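Applied to Sivwood before the early date, fee still showing on my account?

Yaa Asante
Posted June 2026

I sent in my application for the evening certificate at Sivwood College a week before the early applicant cutoff, which is supposed to knock $200 off. My account still says I owe 2,617. The checklist says "complete," the bill says otherwise, and the phone line has played me the same flute song for most of my lunch break. Do I pay the full amount and fight later, or wait?

Oskari Hakala

Wait. They always fix it.

Delyth Pugh

They do not always fix it, Oskari. Mine sat there until February.

Yaa, look at the date your transcript arrived. Sivwood goes by the day the whole file is in, and the form alone doesn't count. If the transcript made it on time, email the fees desk with your application number and the receipt for it. Ask for the discount in writing before you pay. The portal takes up to 24 hours to update after that, or in my case two semesters.

If you're on the payment plan, the first installment was 269 for me and you can pay that while they think it over – it holds your seat and doesn't waive anything. The bookstore credit is separate, by the way, and expires whether or not you knew you had it.

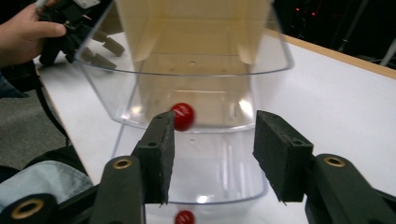 Clear plastic container on a white tabletop.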